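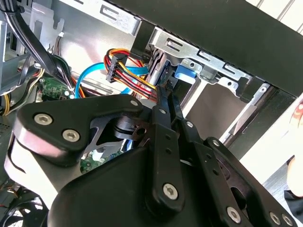

Lleucu Gronow wrote:

Check the power-on hours before you do anything else. A drive can pass the overall SMART test and still be near the end of its life, and the overall result is the least useful line in the report.

Original post by Rhiannon Meredith, 1 June 2019

Old desktop, secondary hard drive, used for file storage only. Since March the drive drops out of Windows during large copies. Copies under 200 MB finish. Larger ones stall, the drive letter disappears, and it returns after a restart. SMART status is "OK". I replaced the SATA data cable with one from a drawer and the behavior is the same. Is the drive failing, or is it the power side? I would like to avoid buying a new drive if a cable or a setting will fix it.

Lleucu Gronow (continued)

Read the raw values for these attributes:

05 Reallocated sector count
C5 Current pending sector count
C6 Offline uncorrectable
C7 UDMA CRC error count

If C5 or C6 is above zero, copy your data off and replace the drive. If 05 is climbing from one week to the next, same thing. If those are all zero and C7 keeps rising, the fault is in the link between the drive and the board: data cable, connector, or port. C7 never resets, so write down the number, run a large copy, and read it again. A count of 1,000 that stays at 1,000 is old history.

A cable from a drawer is not a good test part. Use a new one with latching ends, no longer than it needs to be, and move it to a different port on the board at the same time.

For power, look at what else shares the lead. If the drive is on a splitter or a Molex-to-SATA adapter, take that out and plug it straight into a connector from the supply. Shut down, switch off at the back and unplug first.

Morris

Had the same thing. Was the power supply. Swapped it, fine now.

Ustis

Two items to add to the first reply.

Turn off "Turn off hard disk after" in the advanced power plan settings (set it to 0) and disable link power management if your chipset driver offers it. Some older drives do not wake cleanly.

Then look in Event Viewer under System. Event 129 is a reset issued to the device after a timeout. Event 7 is a bad block. Event 153 is a retried I/O operation. If you have 129 with no 7, test cable, port and power before you condemn the drive. If you have 7, stop testing and back up.

Do not run chkdsk /r on a drive with pending sectors until the data is copied. It reads the full surface and can take most of a day on a large disk.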